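Risotto for six without standing at the stove all evening?

Posted in: Home Cooking > Rice, Grains and Pasta

I'm making mushroom risotto for six people in February and want to eat with them for once. My usual recipe is for two, and it takes me close to half an hour of ladling and stirring. Last time I tripled it, the rice on the bottom of the pot went to mush and the top was still chalky. I used a tall soup pot because it was the only thing big enough.

I've read that restaurants cook it partway ahead and finish it later. Does that work at home, and how far ahead can I do it? I have one large oven-safe pot with a lid (an Ullis, the wide one) and a regular rimmed baking sheet.
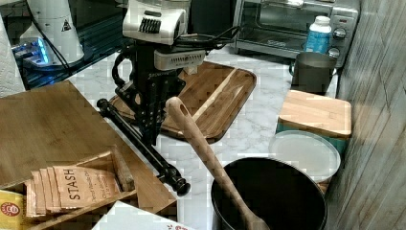
The rice is carnaroli, and I have two bags of it. Stock will be homemade chicken stock, frozen. One guest doesn't drink, so I would also like to know what to use in place of the wine.

Posted by drornby_kitchen

Sorted by: most helpful

The tall pot was your problem. Use the wide one and you will be fine.

Partway ahead does work. Cook the onion and toast the rice as usual, then add hot stock until the rice is a bit more than half done. It should still be hard in the middle when you bite it. Spread it thin on the baking sheet right away and let it cool, then cover it and put it in the fridge. I do this the same afternoon. I wouldn't leave it overnight, the texture gets grainy.
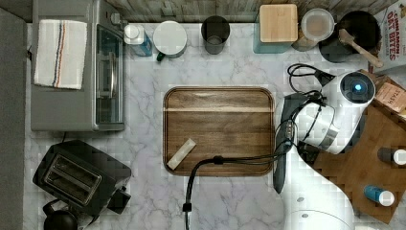

The counter before dinner.

When people sit down for the starter, put the rice back in the pot with two ladles of boiling stock. Keep adding until it is done, which takes me 6 minutes with carnaroli. Then pull it off the heat and beat in cold butter and the cheese. Save more stock than you think you need for this part. It tightens up fast on the plate.

Cook the mushrooms separately in a hot pan and fold in most of them at the end. If they go in with the rice at the start they turn gray and soft.

For the wine, use stock and a squeeze of lemon right at the end. Taste before you add salt, as the cheese has plenty.

Posted by juluvus

Just bake it. 350 degrees, lid on, all the stock in at once and boiling when it goes in. 30 minutes. Stir hard when it comes out and add the butter and cheese. It's not exactly the same, but my family can't tell.

Posted by rice_and_beans_again

I'd go with the first method, but there are a few things I would change.

Warm the bowls. Risotto for six takes a while to dish out, and the first bowl is stiff by the time the last one is filled. I put mine in the oven on its lowest setting while the rice finishes.

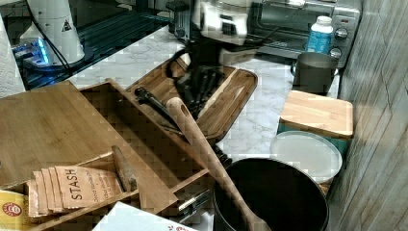 ovenside
Community Helper, Rice and Grains board

Weigh the rice. I go by 75 grams a person for a main course, so 450 for your six. For that amount I have 2,000 ml of stock hot on the back burner, and there is usually a cup left over. If your frozen stock is strong, thin it with water or the dish will come out salty once it reduces.

On the baked version: it works, but check it at 20 minutes. Ovens vary and a heavy pot holds a lot of heat. I did it once in a thin Kütt casserole and the edges dried out, so the pot matters.

Also, get the cooling part right if you go the half-cooked route. Thin layer, wide tray, into the fridge as soon as the steam is gone. Cooked rice shouldn't sit out.

White grape juice is sometimes suggested in place of wine. I find it too sweet with mushrooms. Lemon is better, or a teaspoon of white wine vinegar stirred in after the rice is toasted.

Posted by ovenside

Thanks all. Going with half-cooked on the tray and lemon at the end. I'll do a small test batch first.

Posted by drornby_kitchen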